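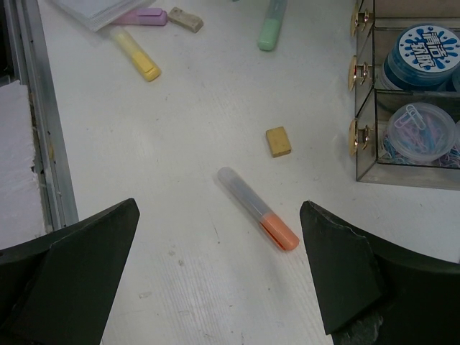
4. Preparing the Work Surface and Labeling the Drawers

This section covers the Saliba drawer cabinet after assembly (Section 3) and before it is loaded. It applies to the freestanding and desktop versions. For the wall-hung version, complete Section 7 first.

4.1 Before you start

You will need:

One label sheet set (supplied in the accessory bag)
A marker with a permanent, quick-drying ink
A soft cloth and mild dish soap
A spirit level
The drawer plan from the inside back cover of this manual

An orange-capped marker or any other color is acceptable for the labels. Pale inks are hard to read through the drawer fronts and should be kept for the reverse side.

CAUTION: Do not use solvent cleaners, acetone or alcohol wipes on the drawers. These products cloud the plastic and can cause fine cracks at the corners. Cracks of this kind are not covered by the warranty.

4.2 Placing the cabinet

1. Choose a flat surface that can carry the loaded weight of the cabinet. Old scuffs and stains on a painted tabletop do not affect the feet, but loose grit does.

2. Wipe the surface and let it dry fully. The feet will not grip a damp surface.

3. Set the cabinet down with the drawer fronts facing the user. Leave a gap of one hand's width behind it for the rear stop bar.

4. Place the spirit level across the top, first from side to side and then from front to back. Turn the adjustable feet until both readings are level.

5. Open each drawer to its stop and let go. A drawer that rolls farther out or back in by itself indicates that the cabinet is still tilted. Repeat step 4.

NOTE: Cabinets placed near a heater or in direct sun may need to be leveled again after the first week. The frame settles slightly as it warms.

4.3 Drawing up the drawer plan

Fill in the drawer plan before writing any labels. Most relabeling is the result of starting with the labels and working out the contents later.

1. Sort the items to be stored by how often they are used. Small stationery, fasteners and spare parts should be sorted separately even if they will share a drawer.

2. Assign daily items to the middle rows. Assign heavy items to the bottom row and light, rarely used items to the top row.

3. Write one category per drawer on the plan. Use a noun first and the detail second: "Clips, large" and "Clips, small" will then sit together in the index.

4. Leave at least one drawer in each row unassigned. New categories will appear in the first month of use.

5. If the cabinet is shared, add a return drawer for items with no assigned place. Empty it at a fixed interval.

Drawer numbers run from left to right, starting at the top left. If two or more cabinets are joined with the Burkeck coupling strip, number the left cabinet completely before starting the next one. Do not number across the join — the strip can be removed later, and the numbers would then be out of order in both cabinets.

4.4 Writing and fitting the labels

1. Lay the label sheet on a hard surface. Do not fold it along the perforations yet.

2. Write all labels while the sheet is in one piece. Use capital letters for the category and lowercase for the detail.

3. Let the ink dry for 5 minutes. Replace the cap on the marker during this time.

4. Fold the sheet once along each perforation and separate the labels.

5. Slide each label into its holder from the right. The notch in the label must point down.

6. Press the clear cover over the holder until both tabs click.

CAUTION: The cover tabs are thin. To remove a cover, push it to the left and lift. Do not pry it off with a screwdriver or knife.

NOTE: Replacement sheets are sold under part number 1869. Jivow sheets from the earlier cabinet series are narrower and will slip out of the holder.

4.5 Loading the drawers

1. Load the bottom row first and work upward. Loading the top row first can cause a freestanding cabinet to tip when a drawer is pulled out.

2. Fill each drawer to no more than three-quarters of its depth. Overfilled drawers catch on the rail above.

3. Store markers and pens flat. Leaving them upright with the cap at the top dries the tip.

4. Fit the dividers wherever small parts share a drawer. Dividers click into the side slots and can be moved without tools.

5. Push each drawer fully closed and check that it opens without rubbing.

WARNING: Do not open more than one loaded drawer at a time unless the cabinet has been secured as described in Section 5. Keep small parts out of the reach of young children.

4.6 If a drawer does not run smoothly

Drawer sticks halfway: remove it, check the rail for debris, and wipe with a dry cloth. Do not oil the rails.

Drawer drops at the front: the rear stop bar is not seated. See step 3.9.

Drawer will not close fully: an item has fallen behind it. Take out the drawer above as well to reach the space.

Label fades: move the cabinet out of direct sun and rewrite the label on the reverse side.

Missing parts can be requested from the Mandport service desk. Give the number printed on the underside of the cabinet and the revision of this manual, 5th June.

Continue with Section 5, Securing the Cabinet.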